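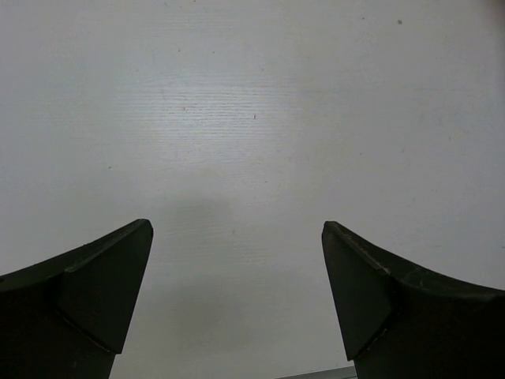

Laminated desktops, shelving and wall panels make up most of the flat surfaces in a school building, and they are cleaned more often than anything except the floors. Our project looked at how cleaning products change the look of these surfaces over time. Light colors are the hardest to judge by eye. A pale gray-white surface with a smooth, matte finish and a faint grain of thin parallel lines can lose some of its evenness long before a person standing over it would notice. For this reason we measured gloss with a meter and used visual scoring only as a second check.

Group members: Marlina Lumbantobing, Ekua Kpodo, Zoltán Borbély
Supervisor: Shuk-fan Hsieh

1. Method

We cut 46 test pieces from new sheet material. Each piece was assigned to one of 5 treatments: plain water, dish soap solution, diluted vinegar, an alcohol spray, and a powder cleanser mixed to a paste. Wiping was done by hand with a cotton cloth folded twice. One cycle was a stroke forward and a stroke back. The full test was 2,000 cycles per piece, split over several afternoons in July.

Gloss was read at three points on each piece before the test and again after it. The meter was reset against its own tile at the start of every session. Zoltán did all the readings so that the meter was always held the same way.

Five pieces were dropped from the results. Two had chipped corners and three were labeled twice — our mistake. That left 41.

2. Results

Water and dish soap gave almost no change. Vinegar was close to these, with one piece reading slightly higher at the edge. The alcohol spray gave mixed readings and we cannot say much about it. The powder cleanser raised the gloss on every piece, most of all in the center where the cloth pressed hardest. On the matte sheets this showed up as a shiny patch when the piece was tilted toward a window.

3. Problems

Hand wiping is not even. Ekua pressed harder than Marlina, and we only started weighing the pressure on a kitchen scale after the first week. The readings from before that are marked with a star in the appendix.

4. Further work

Irfan Sopacua suggested repeating the powder test with a softer cloth. We would also like to test darker sheets — scratches should be easier to score on them.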